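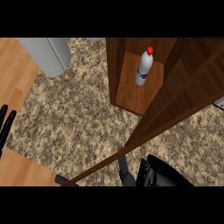
Wednesday, by a visitor from the Trundeck office
Reading time: 2 min

I went to the open day of Erell in December. The building is from 1953 and the heating is also old, so keep your coat on.

First we saw the simulator. The robot has two arms, and in the virtual room it must take a white bottle with a red cap from the shelf of a cabinet. Our guide told us they run this task 2000 times before they try it in the real workshop. I asked how long it takes, but I did not understand well the answer.

After the coffee there was a talk from Lambrakis about grippers. It finished at 3 and I missed the last part for my train.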